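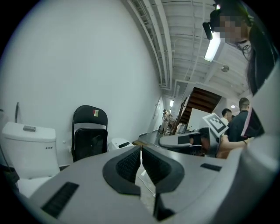

Hand-held gripper near the toilet, finger pads with a narrow gap between them.

2 min read

Ticket 169, Alletti hand gripper, Flosholm site
Opened by: Ziad Ghanem, April
Status: open, sulking

Fault: left finger stops short of full close. The software reports "closed" with great confidence.

09:40 Power cycled. No change.
10:15 Ran some 300 open/close cycles. Sticks on the way in, never on the way out.
11:05 Swapped the cable. Same fault, nicer cable.
13:30 Dalal Bitar recalibrated the zero. Good for two grasps, then back to its old ways.
14:10 Suspect the linkage. Tagged out, fingers clear until it's opened up.

Next: strip down, check for grit. Spare linkage requested from Sokol.

Recent tickets
Doletti charger trips the breaker
Marker card not detected
Gripper reports closed while open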